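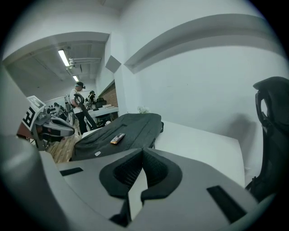
Soft cases, 1/4. Measured the Clerach padded sleeve on Thursday: 283 mm across, 8 mm of foam. Quilting wrinkles once the case lies on a flat surface, as on the white table by the office chair. Cosmetic only.

2/4. Leave the small white tag on. Wosum won't process a return without it.

3/4. The Orko is stiffer and weighs 1000 g empty. Too heavy for daily carrying.

4/4. Zip results for both in February. The Bravo is still on order.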